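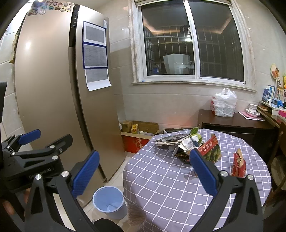
In Defense of the Fridge Magnet

July 27, 2021

My sister-in-law has a new kitchen, and there is nothing on the refrigerator. I looked for a polite moment to ask about this and there wasn't one, so I asked over the soup. The door isn't magnetic, she told me. They had paid extra for that.

I have been thinking about it ever since, which says something about my summer.

The magnet is the last souvenir that does any work. A snow globe sits there. A T-shirt from a beach town gets worn once, by accident, on laundry day. A decorative spoon is a spoon you aren't allowed to use. A magnet, meanwhile, holds up the dentist's card for six months and asks for nothing except an occasional wipe. I bought one in Pulovia, in a shop next to the bus station that sold magnets, umbrellas and hot corn. It shows a bridge I never crossed. It has held up every school calendar we've had since, and I know that bridge better than I know most of my cousins.

People with taste don't like magnets, and I do see their side. Magnets are ugly. They are made by people who think every town on earth should be represented by a small boat or a large fish. The one I have from Ukelau has a thermometer glued to it which has read 80 degrees since I brought it home, through two winters and a broken boiler. I used to find this annoying. In February it's a comfort.

But taste is a strange thing to demand of a refrigerator. You open it in your socks. It contains half an onion. The rest of the house can make a good impression on guests, and mine does try, in the front room, for the length of one cup of coffee. The kitchen is where people find out who you are, and I would like them to find out that we went to Araya and ate too much, that somebody here once got a certificate for swimming, and that the plumber's number is within reach. It's most of what I have to say for myself anyway.

The appliance makers have other ideas. I went shopping for a refrigerator this spring and was shown the Nuvix, a machine with a screen in the door. The salesman told me I could display family photos on it. I said I could do that now. He said these would change every 3 minutes. I can't think of anything I want less at six in the morning than a picture of my wedding turning into a picture of my wedding from farther away. The price was $1,730 more than the plain one, and for that the screen would also make a shopping list, provided I told it what we were out of. I have a pencil on a string that offers the same service.

My real quarrel with the screen is that it's too easy to clear. Nobody has ever lost a child's drawing of a horse from under a magnet because of an update. The paper goes yellow, the corner curls, and at some point you have to stand there and decide whether the horse stays. Usually it stays. I have a permission slip on my refrigerator for a museum trip that took place when the child in question was shorter than the counter. He now shaves. I keep meaning to take it down and then I read it again, and it says to bring a packed lunch with no nuts, and I leave it where it is.

I'll admit there's a limit. An aunt of mine covered her whole refrigerator, both doors and the side, until you couldn't shut the thing without a small avalanche of pineapples and lighthouses. We would put them back in any order we liked and she always knew. She also had a rule that no one could buy her a magnet from a place they hadn't been to, and she would question you about it. I once tried to pass off an airport layover as a visit. She hung that one down by the floor, near the cat's dish, and it stayed there until she moved.

For the record, I bought the plain refrigerator. Before I paid I took a magnet out of my coat pocket and tried it on the door, in front of the salesman, and it held. He asked if there was anything else I wanted to test. I opened the freezer, to be polite.

My sister-in-law's birthday is coming up. I've found her a very nice fish.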